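The night the left arm stopped answering

I've put off writing this up for a month, mostly out of laziness. The fault is fixed, or at least it hasn't come back, and a few people on the Nusberg robotics list asked what happened. It's long and there is some boring wiring in it.

The setup first. I have two small arms bolted to one rail, working on a tiled table inside a three-sided enclosure. The project is called Arkura and its job is to pick up small objects, pass them from one arm to the other and put them down somewhere else. It runs on an ordinary desktop computer under the bench. Each arm has its own chain of servos, and both chains are driven by a program I started writing two winters ago and have rewritten since.

In December I set up a long unattended session. The plan was to leave it doing handovers all evening and check the logs before bed. The first few hours went well. It did 342 handovers without my touching anything, which was a record for this table, and I had stopped looking over at it.

At a little before 11 p.m. I heard a noise I can only describe as grinding. I was in the kitchen. When I got back, the left arm was standing completely still in the middle of the table, holding a part, and the right arm was pushing against it. It would push, stop, back off a little and push again. The servos on the right were whining and one of them was too hot to keep a finger on.

I hit the stop button. The right arm went limp and dropped onto the tiles. The left arm stayed exactly where it was, stiff, still gripping. That scared me more than the noise had. I pulled the plug at the wall and then it went down too.

Damage: one stripped gear in the right wrist, a scratch on a tile, and a bracket with a corner bent over. I have had worse from dropping a screwdriver. But the stop button had worked on only half the machine, and I had been reaching into that space for months on the assumption that it worked on all of it.

What I thought it was

My first guess was software, as it usually is my software. The handover is the one move where the arms come close on purpose. One holds still and presents the part, the other comes in, closes, and waits for the first to let go. If the two sides disagree about whose turn it is, they meet in the middle and stay there.

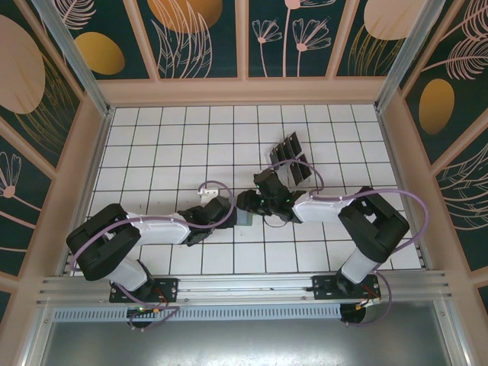 Why didn't the right arm simply stop when it met something solid?

The force limit was set per joint, and it was set too high. I had raised it in the fall to get past some stiffness in one elbow and never put it back. Each push ended just under the limit, so the program counted it as a slow approach and tried again.

That explained the pushing. It didn't explain why the left arm had gone quiet in the first place, so I went to the log. I keep logs with a little recorder called Tristano, which I wrote for a different project and which stamps every message in and out of both chains. At message 2255 of the last file the left chain stops replying. No error, no bad checksum, nothing strange in the messages before it. The program kept sending, the left side kept saying nothing, and the program treated the last known positions as current. As far as it knew the left arm was presenting the part and would let go any second.

So there were three separate faults and any one of them would have been a small problem alone:

- The left chain lost communication.
- The program took old positions for new ones.
- The force limit on the right was too generous to catch a collision.

And then the stop button on top.

Finding the dropout

I tried to make it happen again on the bench with the left arm alone. It wouldn't. I ran it through the handover pose over and over with the gripper empty and got clean replies every time. I swapped the communication board for a spare, ran it again, and it was still clean, which told me nothing.

What finally did it was going slow. I put the arm into the handover pose and moved the cable by hand, a section at a time, while watching the log scroll. Most of the way along, nothing. At the connector going into the elbow, a sideways pull made the replies vanish, and letting go brought them back. I did it again to be sure, then sat down for a while.

The crimp on one pin of that connector had never been right. It held when the cable hung straight and opened up when the cable was tugged toward the table, and the handover is the pose that tugs it hardest. Power was on different pins and was fine, so the servos stayed on and held their last command. A servo that loses its data line and keeps its power will sit there at full stiffness until it overheats or somebody pulls a plug.

I made that crimp myself. I remember the evening, too. I was short one proper terminal and used one I had already squeezed once and opened back up. Don't do that.

The stop button

This is the part I'd like other people with a two-arm table to check.

My button was wired to an input on the computer. Pressing it told the program to send a torque-off command to every servo in both chains. I had tested it plenty of times, always with everything healthy. With the left chain's data line open, the torque-off command went down a wire that ended in nothing. The right arm heard it and went limp. The left arm never got the message.

A stop that depends on the thing that just failed isn't much of a stop. I knew that as a general rule. I'd told other people that rule. I had built it the easy way at the start, when there was one arm that could barely lift a spoon, and I kept it when the arms got stronger.

The button now cuts servo power for both chains through a relay. The computer gets told about it afterward, on a separate contact, so it can log the event and refuse to start again until I clear it. The downside is that both arms fall when it's pressed. I've put up with that. A falling arm on this table will chip a tile or break a printed part, and I have spares of both.

Changes to the program

Every reply from a servo now carries the time it arrived. If any joint's position is older than 30 milliseconds during a handover, both arms freeze, and if it stays that way power is cut through the same relay. It tripped a few times in the first days when the computer was busy doing something else. I moved the logging to its own process and the false trips went away.

The force limit is back down to where it was before the fall. The stiff elbow turned out to want cleaning and fresh grease, and that took less time than I had spent tuning around it.

I also changed what happens before a pick. The arm stops above the table with the fingers open and waits until it has a fresh reading from every joint and a fresh picture from the wrist camera. Before, it was happy to go down on whatever it had last. The pause slows each pick a little. Flat things suffer most from stale data, as the fingertips have to come down close to the tiles on either side and there isn't any height to spare if a joint is somewhere other than where the program believes. 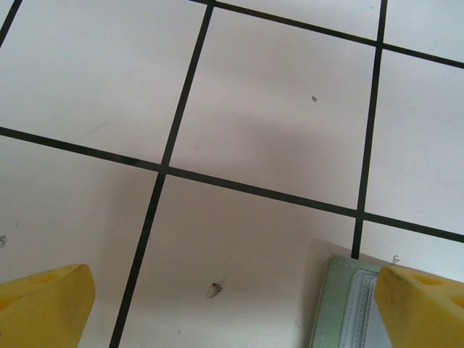 Where it stands now

I replaced every crimp on both arms and added a tie close to each connector so the pull lands on the tie. The new wrist gear is in. For the first week I ran it only while sitting next to it. Then I let it go for longer stretches with me in the next room and the door open.

I have also started testing the faults on purpose. Before a long session I unplug the data line on one arm while it's moving and see what happens. Both arms should freeze and then lose power. Then I do the same on the other side. Then I press the button with a data line unplugged, the test I should have been doing from the beginning.

It still drops parts now and then, and the right wrist is a bit noisier than it was. I have ordered a second gear in case the one I fitted was from a bad batch. I don't leave the house with it running anymore, and I don't plan to go back to doing that.

Still on the list: a proper guard across the open side of the enclosure, and a temperature cutoff for the wrist servos.

Contact | © Arkura workshop notes | Back to top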